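Grasp and Motion Software – Working Meeting
Minutes, Wednesday, August 7, 2019

Present: Hannelore Ortner (chair), Katia Zuccaro, Ayuba Kyei, Mirjam Leitner (minutes)
By phone, items 1 to 4: Wendelin Sutter

1. Minutes of the last meeting

Accepted with one change. Under "planner timeouts" it should say that the limit is set per arm. Ayuba's action on the log rotation is closed. Katia's action on the wrist calibration script stays open and comes up again under item 4.

2. Vosus 1.4 release

Ayuba has merged the two-arm planner into the release branch. Both arms now share one collision world, and each hand's swept volume is passed to the other arm before it starts to move. In simulation he ran 1,000 start and goal pairs over the bed model. The planner returned a path for all but 15. He has looked at nine of the failures, and in every one the goal put one wrist inside the margin we keep around the other forearm. He thinks the margin is too large there and wants to try a smaller one for slow moves only.

Hannelore does not want the margin changed in the same release as the shared collision world. If something bumps we will not know which change did it. Agreed: 1.4 goes out with the old margin, and the slow-move margin goes on a branch.

Wendelin asked if the planner still locks up when a goal is canceled halfway through. Ayuba says the lock is fixed but the arm can take a visible pause before it accepts the next goal. He has not measured the pause. Wendelin would like a number before the release note is written.

3. Cloth segmentation

Katia presented. The labeled set now has 369 images with cloth masks. Dark cloth gives the weaker results. When a black garment is close to the hand, the mask often takes in part of the palm or the fingers, and the grasp point is then placed on the robot itself. Projecting the arm model into the camera view and subtracting it helps with the forearm. It helps much less at the fingers, where the joint readings and the image do not line up well enough.

White fabric has the opposite trouble. It merges with pale bedding, and against the window the exposure drops and the edge of the garment goes with it. Mirjam suggested fixing the exposure on the bed area. Katia has tried this once, by hand, and wants to do it properly with a region setting in the camera driver.

There was some discussion on cables. The depth filter throws out thin things, so a cable lying on the bed disappears from the collision world and can still turn up in the mask as a dark strip next to dark cloth. Ayuba asked for a separate cable class. Hannelore asked who would label it. Katia will label cables in a small batch first and we will see if it is worth doing the rest.

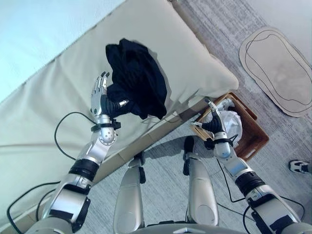
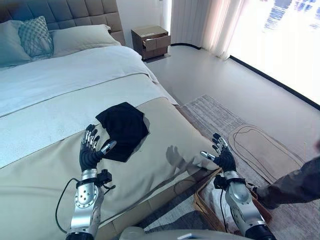
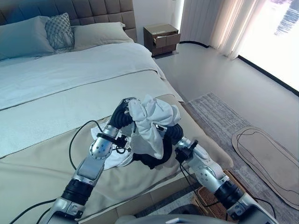
Laundry task at the bed. The black cloth is in all three views; the white garment is between the hands in the last one.

Katia pointed to the third view as the hard case for the current model: two garments, white in front and black bunched up behind, with both hands on the white one. The tracker has one slot for "object in hand" and no idea that a second piece may be tucked under the first. In the second view the cloth is by itself between two open hands, and she is happy to use that kind of layout as the baseline.

On the first view, Wendelin asked what the basket detector does with a plastic bag in the basket. Katia: it reports the basket as full, and the task planner then will not plan a drop. Agreed that "full" should come from the height of the contents against the rim and that the planner should be told when the contents are unknown. Wendelin will write this up as a change to the message format.

4. Calibration and logging

The calibration script runs on one arm only. Katia has the second arm half done – the part that is missing is the bracket offset, which is still typed in by hand. She expects to finish after the release.

Mirjam reported that the joint logs and the camera logs are on different clocks again. The fix from April was lost when the Grenetti machine was reinstalled. She has put the setting into the install script this time. Older logs can be shifted with the tool in the scripts folder, but check the sign of the offset before running it over a whole folder.

Wendelin left the call at this point.

5. Task scripts

The pick and drop script is still one long file. Hannelore wants it split so that "pick with left, place in basket with right arm clear" can be called without the rest. Ayuba would prefer to wait for the behavior tree work on the Vekus branch. No decision. To be taken up again when the branch builds.

Small point: the retry counter in the script does not reset between garments. Mirjam to fix.

6. Any other business

Tzanetos have sent a new version of their hand driver. Finger torque is now reported in different units, so please do not update until Ayuba has changed the conversion in our wrapper.

The review machine is short of disk space. Everyone to clear their own folders.

Actions

Ayuba – slow-move margin on its own branch
Ayuba – measure the pause after a canceled goal, send to Wendelin
Ayuba – torque conversion in the hand wrapper
Katia – exposure region setting in the camera driver
Katia – first small batch of cable labels
Katia – calibration script, second arm (carried over)
Wendelin – message format for basket contents, including "unknown"
Mirjam – retry counter reset
All – disk space

Next meeting: same room, after the 1.4 release is tagged. Hannelore to send the time.

Last updated by M. Leitner, item 3 corrected after comments from Katia
Contact: Mirjam Leitner | © 2019 Vosus software group | Back to top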